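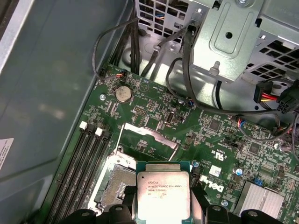 Prillska: CPU swap, bench gallery

Prillska is the arm project in our shared workshop in Astby. Since February it has been learning to take desktop computers apart and put them back together. These pictures are from the processor job on a Dell tower. The chip is a Xeon E5-1630 v3, gripped by its sides.

The tower lies flat with its side panel off. We move the arm in close over the board at low speed, with a stop button in reach.

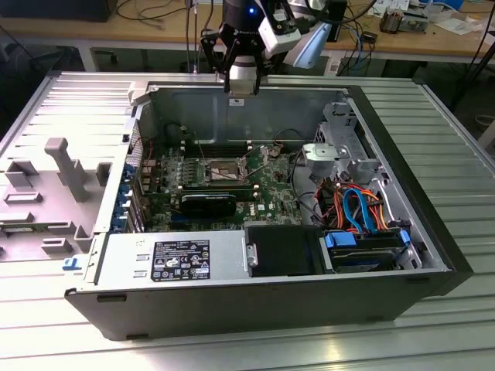 The program for this job is called Lorkis and has 63 steps, 18 of them for the processor alone. Most are small moves with a pause after each. Two people run it, one at the keyboard and one watching the cables.

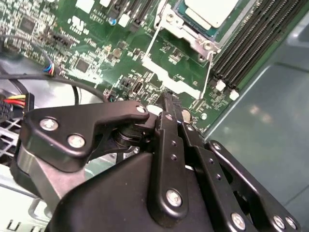
Fingers low over the board, with the bracket and its two levers beyond.

Grip force took us the longest to set. Too little and the chip turns in the fingers, too much and it springs out when they open. We ended up on setting 3 for anything this size.
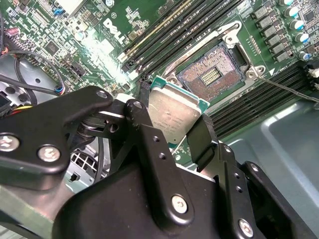
Lining up with the socket is still done by eye, using the wrist camera. The contact pins bend easily, so the last move down is always made by hand control. Memory modules are next on the list.

Page updated 2024-07-09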